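Gruseo > Careers > Software > Manipulation

Search jobs Keyword or city Go

Perception and Planning Engineer, Two-Arm Manipulation

14th September
By Darius Adomaitis

Gruseo is looking for one software engineer to join the manipulation team in our Otard office. We are 7 people, and we write the software which lets two arms work on the same table with soft things: cables, hoses, straps. Rigid parts are handled by another team.

Your main work will be on Nisov, our planner. It receives a segmented point cloud and proposes where to grasp and along which path to carry the bundle. With cables the difficult part is the strands that hang down after the lift. At present Nisov treats them as one swept volume, and this makes the paths too careful. We would like you to replace this model. You will also take over the replay tool, where we keep almost 300 recorded transfers for regression tests.

We ask for:
- good C++ and everyday Python
- experience with motion planning or with 3D perception (both is welcome, one is enough)
- patience to read logs
- English for daily work; other languages are not needed

A degree is not required if you can show us code. Experience with ROS 2 helps. You will spend two days per week at the table in the lab, the other days you may work from home.

The contract is permanent, with a trial period of 8 weeks. The position is open since July, and we would like to fill it soon.

Please send a CV and a short text about one bug which you are proud to have found to Darius Adomaitis, subject "Nisov". We answer to every letter.

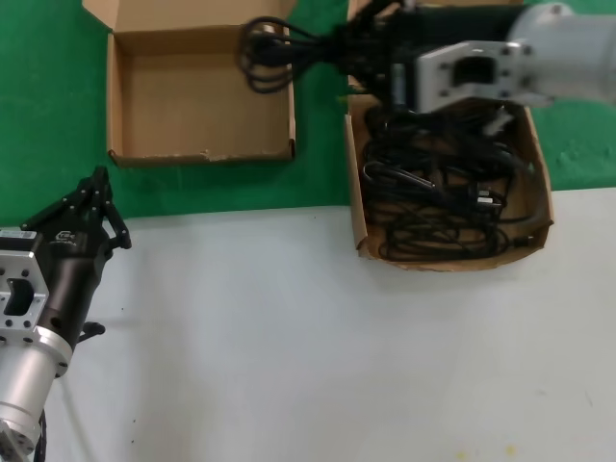

Cable transfer between two boxes, right arm holding the bundle.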